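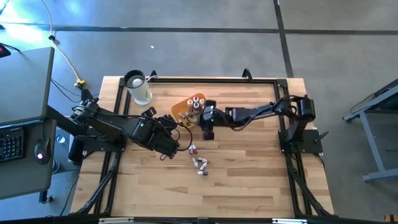 Spring drive day is on, and we have a new route!

After all the rain in February we were starting to wonder whether the hill road would ever reopen, so it is a real pleasure to say that the council has cleared the last of the mud and the Grencombe Electric Drivers' spring run is going ahead. It's our longest outing so far, 50 miles from the Grencombe cricket ground car park, over the top to Drollska Reservoir and home again by the valley. If you came last year you'll remember the queue at the level crossing. This time we miss it completely.

Any electric car, van or motorbike is welcome, old or new. Albertina Azevedo is bringing her early hatchback again, the one with the 24 kWh battery, and she is quite determined to get round on a single charge with the heater off (bring her a blanket!). Last autumn she made it back with two miles showing on the dash and a very large grin. If your range is on the short side too, don't let it put you off. There are chargers at the reservoir visitor centre and another at the Gonach garden centre on the way back, where the café has promised to keep the cheese scones coming until we've all been through.

A few people have asked about the climb. Yes, it is steep, and yes, you will watch the percentage drop faster than you'd like for the first stretch. Then you come down the other side and get a good bit of it back, which is enormous fun the first time you do it. Viera Dvořáček drove the whole loop on 2024-03-16 to check the signs and says the surface is fine apart from potholes just past the Ashour turning. Keep left there and go gently.

Viera has also been adding up everyone's mileage slips from the winter runs, and the grand total is 2,372 miles. What a number for a club our size! If you've still got a slip in the glovebox, hand it in at the start and she'll add it on.

We leave at ten, in small groups, so please be parked up by half past nine with enough charge to reach the reservoir. Route sheets will be on the table by the pavilion. Bring your own cable if you have one, and please move your car once you've got what you need, as there are only a few sockets at the visitor centre and walkers use them too.

Passengers are very welcome, and so are dogs, though the café can only take them on the terrace. If you haven't got an electric car yet and fancy finding out what one is like, reply to this newsletter and we'll find you a seat. Several members have one going spare, and all of them will happily talk about tyre pressures the whole way round.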